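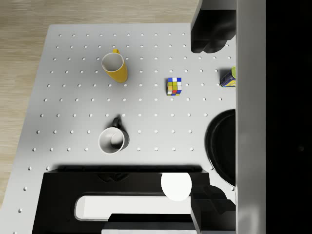

Subject: Re: [cell-users] wrist camera offset in the Waston cell

On the Clokberg list someone wrote:
> We copied the Waston cell into the simulator and the gripper
> closes to one side of the mug every time. Table grid matches
> the drawing. Is the camera mount wrong or the tool point?

Check the tool point first. We had the same thing on our Boltow copy and it was 3 mm out in the tool file.

What I do:

Park the arm at 600 mm over the perforated top, looking straight down. Save a view from the wrist camera. The finger should run top to bottom on the right with a straight inner edge. If that edge leans, fix the camera rotation before you touch anything else.

Then go down to a hole near the yellow mug and read the position. Repeat at a hole by the white one. Same error at both means tool point. If it changes between them, the table frame is rotated.

Don't use the black plate as a target, the finger hides too much of it.

The Rankin loader keeps the old tool file until you restart it. We are on version 21, and 20 did the same.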